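Print this thread | E-mail this thread to a friend

This site uses cookies to keep you signed in. By continuing to read you accept this. [Close]

Teaching a small arm pick-and-place: how varied should the demos be?

sveva_donati
I'm collecting demonstrations for a small servo arm. The task is toy vegetables into a saucepan, one at a time, and I'm recording each one by teleoperation with a leader arm. So far I have 400 episodes. Training on them gives me a policy that does fine when the eggplant starts near where it usually starts, and goes wrong as soon as I put it a hand's width to the left. It reaches for the old spot, closes on air and then carries nothing to the pan with great confidence.

I've kept everything else the same on purpose. Same table, same pan, handle toward the same side. I thought a clean set would be easier to learn from.

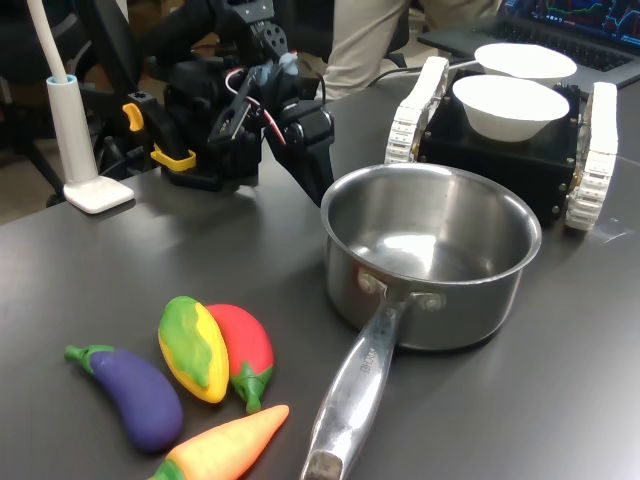
The arm records joint positions at 25 frames a second with two camera views. I drop any episode where I fumble the grasp. My question is whether I should just keep going to 1,000 or more, or start over with the objects placed differently each time. Starting over would hurt. It took me most of a week to get this far.

fulvio_m
Don't start over. Keep the 400 and add to them. But stop placing things by habit. Your hand puts the toy back in the same place every time even when you think you are mixing it up. I printed a grid, taped it down to get the positions right, then pulled it up before recording. Each run got a cell and an angle from a list.

You will also want to keep the fumbles. Not the ones where you knock the pan off the table, but the ones where you miss, back off and get it on the second try. If the policy never sees a recovery it has no idea what to do after a miss. That's your "closes on air" problem right there.

Dario Costa
I disagree about the fumbles. We did that at Harner and ended up with a policy that missed on purpose, or it looked that way. It would dip, back off, dip again, then grasp. It had learned the dip as part of the job. If you want recoveries, record them as recoveries - start the arm in a bad position and demonstrate only the way out.

fulvio_m
How many of your episodes had a miss in them? If it was a large share I'm not surprised.

Dario Costa
Too many, I'll give you that. We had 1,429 episodes and three people driving, and one of the three missed on nearly every grasp. I still wouldn't mix them in without a label.

sveva_donati
Thanks, both. I went back and watched a batch of mine at double speed and Fulvio is right about the habit. The start positions cover a patch I could hide under a coffee mug. I also noticed that I let go at a different height depending on how tired I was. In the morning I lower the toy well into the pan, and after lunch I drop it from the rim.

So I've written some rules for myself. New start position every run. Turn the pan handle between batches. Let go low, always. I'm also going to shift the order so the eggplant isn't always first.
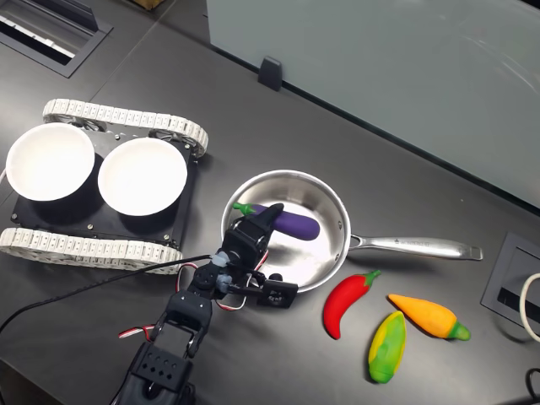 Natalina Longo asks whether the language label changes from run to run or whether every episode just says "put the vegetable in the pot." If the label is always the same, she writes, mixing the order gives the policy no way to know which toy you want, and it will either pick the nearest one or hover between two of them. She had this with colored blocks and fixed it by naming the object in every label. She would also check that the wrist camera still sees the toy at the moment of grasp, as hers had slipped a little in its mount and spoiled a whole Thursday of recording.

sveva_donati
Every episode had the same label, yes. I'll name the object from now on. I can relabel the old ones with a script, as I logged which toy it was in the notes column.

zohreh_y
One thing to add about speed. New operators go fast because they get bored, and the grasp ends up being a handful of frames out of the whole episode. Slow down for the last bit before the fingers close and again over the pan. Don't stop dead, though. Long pauses teach it to pause, and then it sits there forever.

Dario Costa
Seconding the pauses. Trim idle frames at the start too.

sveva_donati
Update. I've recorded another batch with the new rules. It is much slower work. Choosing the position, setting things down and typing the label takes longer than the demonstration does.

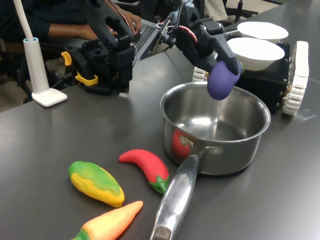
I trained again on the old and new episodes together, with the old ones sampled at half weight. The shifted eggplant now works most of the time. The chili is still bad. It's thin, and the fingers tend to push it before they close, so I think I need more of those at different angles. Turning the handle made less difference than I expected.

I also tried Dario's way for recoveries, 2 short sessions starting from a missed grasp, labeled separately. I haven't trained with those yet.

fulvio_m
Before you add the recoveries, hold some positions back for testing. Pick a few cells of the table and never record there. Otherwise you can't tell if it learned the reach or memorized more spots.

zohreh_y
And write down your test positions so you use the same ones after each training run. I've fooled myself that way.

sveva_donati
Will do. Marking off the back left corner tomorrow. I'll post numbers per toy once the recovery run is finished.

Related threads
- Leader arm drifts after an hour of recording
- Valentini gripper fingers: soft pads or bare?
- Storage for episodes, how do you name yours?
- Jernley controller drops frames over USB
- Dritavbridge meetup, who is bringing an arm?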